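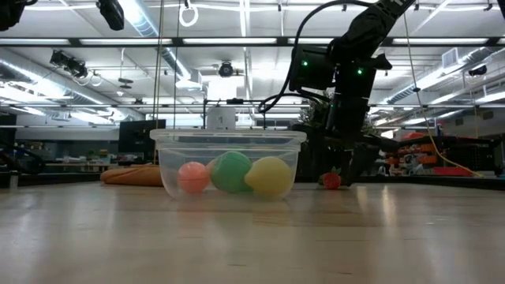

Pastel balls in a clear bin, with a bread loaf and a strawberry on the table beside it.

Skiltetti opens toy sorting library in Brurthorpe

BRURTHORPE, June. Skiltetti, the play and learning group, will open a lending library of sorting sets for families and nursery schools. The library starts with 525 sets, and each one can be borrowed for six weeks without a fee.

A sorting set has a clear plastic bin and a mix of things to put inside it or leave out of it. In one popular set the child puts the balls in the bin by color: pink, peach, mint green and pale yellow. The food pieces, such as the loaf and the strawberry, stay on the table until the child decides where they belong.

"We chose clear bins after long discussion," said Nhung Hồ, who leads the library. "A small child wants to see where the ball went. With a closed box, many children stop and look for it, and the game is finished too early."

The sets were prepared together with Clegg, a local toy repair shop, which checked and cleaned 3756 donated pieces during the winter. Pieces with cracks or sharp edges were not accepted.

Pylyp Yurchenko of Clegg said that the shop is still looking for bins with lids. "Balls we have enough, thank you to everybody. Please bring us lids."

Almost 1105 families in the Brurthorpe area will receive a leaflet with the opening hours. Nursery schools can reserve several sets at one time and should write to Beverley Sedgwick at the Skiltetti office.

Press contact: Philomena Flanagan, Skiltetti, Brurthorpe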